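From: Konrad Eder
To: house-and-repair list
Subject: Re: [house-and-repair] Tiled worktops: whoever thought this was a good idea?
Thursday, 21:40

On Thursday Nadja Thaler wrote:

> Hello all,
>
> We've got the keys at last and the kitchen is next. I have more or less
> set my heart on small square tiles for the worktop, pale green, with a
> light grout. My sister's neighbour has had hers for years and it looks
> lovely. The man at Hanus says modern grout is nothing like the old stuff
> and that with their sealer (the one from Omier) you can forget about it
> for up to 24 months. He also says you can put hot pans straight down.
>
> Meinrad has already told me I'm mad. I'd like to hear from people who
> have lived with one. Is the grout as bad as everyone makes out? Does
> anything wobble? And would you carry the tiles up the wall or stop them
> at the worktop and paint above?
>
> Nadja

Nadja, I've lived with one, in two different kitchens, so I'll try to answer in the order you asked. Meinrad has never had a tiled worktop in his life and you can weigh his opinion accordingly, though on this occasion I'm nearer to his side than to the man's at Hanus.

First, the sealer. Every sealer I've bought had a splendid number on the bottle. The number is for a surface that gets wiped with a damp cloth now and then by someone in a good mood. It isn't for a surface where beetroot gets peeled. Ours wanted doing again well before the bottle said so, and the part by the sink went first, then the part by the hob, and the bit in the corner where the bread bin lives is still as good as the day it was done. If you put one coat over the lot and then wait for the date to come round, you'll have three colours of grout by then. Do the sink end more often and leave the rest alone. Do the water test: a few drops on the grout, go and do something else, come back. If they've left a dark patch, seal it. If they're still sitting there, don't bother, whatever the label says.

I haven't used the Omier one. Aurelia has, I think, and she can speak for herself. What I'd want to know before paying for it is what it does that the cheap one doesn't, and I'd want to hear that from somebody who isn't selling it.

Second, the colour of the grout. Light grout between pale green tiles is the prettiest version of this, I'll grant you that. I understand entirely why you want it. I'd still ask you to look at a worktop of that kind that's had a few winters of use and hasn't been cleaned for your visit. Your sister's neighbour knew you were coming. A mid grey looks a bit dull in the shop and then stays the same, and I've come round to things that stay the same.

The other thing with small tiles is plain arithmetic. The smaller the tile, the more lines there are, and the lines are the part that needs the work. Ours came 100 to a box and I laid 400 of them along one wall, and I can tell you that by the fourth box I was no longer admiring the pattern. If you went up even one size you'd lose a good deal of grout and I doubt you'd miss the look.

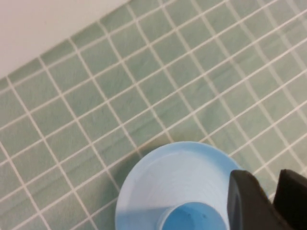

On wobbling: yes, some things do, though less than people say. A dinner plate or a big pan sits across several tiles and doesn't care. It's the small things that find the joints. Egg cups, a wine glass with a narrow foot, the little scales Pirmin uses for yeast, which refuse to give the same answer twice unless you put them on a board. We keep a board out all the time now. Then you roll your pastry on the board, chop on the board, weigh on the board, and you do start to ask what the tiles are for. I put this to my wife and she said they were for looking at. I don't have a good reply to that.

A lot of the wobble comes down to the laying. If the bed underneath is properly flat and the grout is brought up nearly level with the face, you hardly notice it. If the grout has been dragged out low with a sponge, as it was in our first kitchen, every line is a small gutter and holds flour like one. Ask whoever does it how deep they leave the joints. If they look puzzled, ask someone else. And get them to lay a straight edge across it in front of you before they mix the grout, while there's still something to be done.

Hot pans. I'd like the man at Hanus to come and do it in his own kitchen. The tile itself will very likely take it. What's underneath is adhesive, and a board, and possibly more adhesive, and those have opinions of their own. I've had one tile go hollow near the hob. You tap it and it sounds different from its neighbours. I can't prove it was a pan. I can't prove it wasn't. Use a trivet.

Crumbs. You didn't ask, but you will. A flat worktop you sweep into your hand with the side of the other hand and that's it. With tiles you sweep, and then you look, and then you get a brush. I bought a soft nail brush for the purpose and it's the most useful thing in the kitchen. Don't let anyone sell you a special grout brush. Dultura do one, it's very handsome, and I threw it out within a month with its bristles pointing in every direction.

For washing down: warm water, a small amount of washing-up liquid, rinse, dry with a cloth. No vinegar. I know there's a whole school of people on this list who clean everything with vinegar, and I've read all the messages, and I'm still saying no vinegar on cement grout. It eats at it. It eats at it slowly, so you get to say for quite a long time that it's doing no harm. Same for lemon, and wipe up tomato sauce when you see it instead of when you've finished eating. For stains, a paste of bicarbonate and water, left on for a bit and scrubbed with the nail brush, does most of them. Tea is stubborn. Turmeric has beaten me and I've stopped trying; there's a yellow line by the spice shelf and we've all got used to it.

Whether to carry the tiles up the wall. Here I'm less sure of myself. In our present kitchen the tiles stop and the wall is just painted, and behind the sink that has been a nuisance. It needs wiping after every wash-up and repainting more often than the rest of the room. On the other hand more wall tiles means more grout, and I've already told you how I feel about that, though in fairness grout on a wall leads an easy life. If I did it again I'd take them up behind the sink and the hob and stop there. My wife would take them up to the ceiling everywhere. You can see how these things get decided.

What I would insist on is the join where worktop meets wall. Don't let them fill it with grout. It'll crack, everybody's does, the wall and the worktop don't move together. It wants a flexible sealant in a matching colour, and it wants cutting out and doing again when it goes black. It's a dull hour's work with a sharp blade and a roll of tape. Moser have a sealant that's sold as never needing to be replaced, and I've replaced it.

Costs. I kept the receipts for the last lot because I was cross. Adhesive, grout, sealant, sealer, spacers, a trowel I already owned a perfectly good version of and couldn't find, and the hire of the cutter came to 178 before I'd paid for a single tile. The price per box is what they put on the sign, so do the rest of the sum before you fall for it. And buy a spare box and write on it what it is and where you got it. Glazes vary from batch to batch, and handmade-looking ones vary within the box too. That's charming when it's spread over a whole worktop and rather less so when it's one replacement tile by itself in the middle. Mix the boxes before you lay them, incidentally. I didn't in the first kitchen, and you could tell to the inch where one ended and the next began.

So, would I have one again? I've got one and I'm not ripping it out. I like it early in the morning when it's been wiped down and there's no one else in the kitchen. I like it a good deal less on a Sunday after Pirmin's been baking. If you cook a lot, and you sound as though you do, I'd think about tiling the wall in your green and having something plain and flat to work on. You'd get the colour at eye level and you'd get your crumbs up in one go. If you're going ahead regardless, then a slightly bigger tile, greyer grout, shallow joints, a board, a trivet, a nail brush.

Before you order anything, take half a dozen tiles home, stick them to an offcut, grout them with the stuff you mean to use, and live with it next to the kettle for a few weeks. Spill coffee on it on purpose. The man at Hanus will tell you that's unnecessary.

Aurelia, if you're reading, what did you end up with round the sink, and is it still white?

Konrad

--
house-and-repair mailing list
Please trim quoted text when replying.
To leave the list, send a message with "unsubscribe" in the subject line.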